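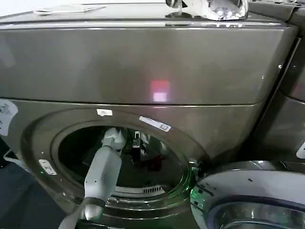 I have been promising a post about the unloading work since June, and several of you have written in to ask whether I gave up on it. I didn't! I got stuck, and then I got interested in why I was stuck, and that took up most of the fall. The short version is that Toris (our name for the whole project, and by now also for the robot, the shelf it gets its spare parts from and the coffee fund) can take laundry out of a washer quite well when there is a lot of laundry in there. It is much worse with the last piece. If you look past the white gripper into the drum you may be able to make out a small dark shape, a bit red, and that kind of thing is what I have been thinking about for months. A full load practically offers itself to you. One dark item in a dark drum, with your own arm filling up a good part of the opening, is a different sort of problem, and I'm a little embarrassed at how long I treated it as the same one.

For those who are new, we teach by demonstration. A person steers the arm through the task, we record the camera views along with the joint positions and the gripper, and a model learns to go from what it sees to what it should do next. By the end of the summer we had over 1,000 recordings from the lab in Hudulville, and I was very proud of them. They were smooth. Our operators had become so good that they went into the drum, closed on something and came out again in one lovely motion, and when an attempt went badly we threw it away and recorded it again.

You can probably guess where I'm going. When I finally sat down with a pot of tea and watched the failures one after another, nearly all of the bad ones started well. The arm went in nicely. Then the fingers closed on nothing, or brushed the cloth and pushed it farther back, and after that the model simply had no idea what to do. It would hover. Sometimes it came out with an empty gripper, went solemnly over to the basket and let go of nothing at all, which I found very funny the first few times and less funny by the end of the week. We had never shown it anybody missing. Every miss was sitting in the trash folder!

So the new method is very plain, and I'm sure people who have done this longer than I have will smile at it. We kept the misses. More than that, we went looking for them. The operator starts with the gripper already inside the drum, in some awkward spot, with one piece of laundry left, and the recording covers only the search and the second try (or the third). We stopped asking for smoothness. If the operator needed to back off a little and look again, we asked them to do it and to take their time over it. We also marked the moment when they decided the grasp had failed, by pressing a foot pedal, and that mark goes into the training as something for the model to predict.
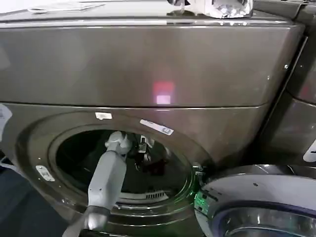

Reaching for the last piece, with the gripper well into the drum and the dark red item down in the shadows.

We ended up with 606 of these short search recordings. They are dull to make and I owe everyone on the pedal a proper lunch. I trained one model on the old recordings alone and one on the old and the new mixed together, and ran both on the last-piece task with the start positions matched as closely as I could manage by hand. The mixed model was clearly better. What pleased me most was the way it failed when it did fail, because it kept on trying. It would close, notice, open up, back off and come in from the side. The trips to the basket with nothing in the gripper have all but disappeared, and I put that down to the pedal marks, though I haven't yet done the run without them that would let me say so properly. That run is next on my list and I know I should have done it first.

A few things I'm still unsure about. Dark cloth remains harder than light cloth, which I expected, but the gap between them didn't shrink as much as I had hoped. The washers are also shiny in that dark metallic way, and the ceiling lights leave a little pink and white patch on the upper panel that moves when the head moves. I worried the model might be steering by it. I tried covering the panel for a day and saw no difference I would want to defend, so for now I've stopped worrying, but if you have run into this with glossy appliances please write to me.

Then there is the question of whether any of this travels. All the search recordings come from one site. The group in Preltthorpe has a different set of machines, with a smaller opening and a door that doesn't swing as far, and they have kindly agreed to run both models 9 times each on their own equipment before we add anything recorded there. That's a small test, I know. It will at least tell me whether to be cheerful or not.

I also want to try the same idea on the dryer, where things get flung up against the back and stay there, and on the Kowalchuk bins, which are deep and narrow and which I have been avoiding for six months. My hunch is that the bins will need their own search recordings and that the old trick of starting in an awkward spot will carry over fine. If you work on something similar and have a folder of discarded attempts, don't empty it yet. I had to get some of ours back from a backup drive, and two of the files still won't open.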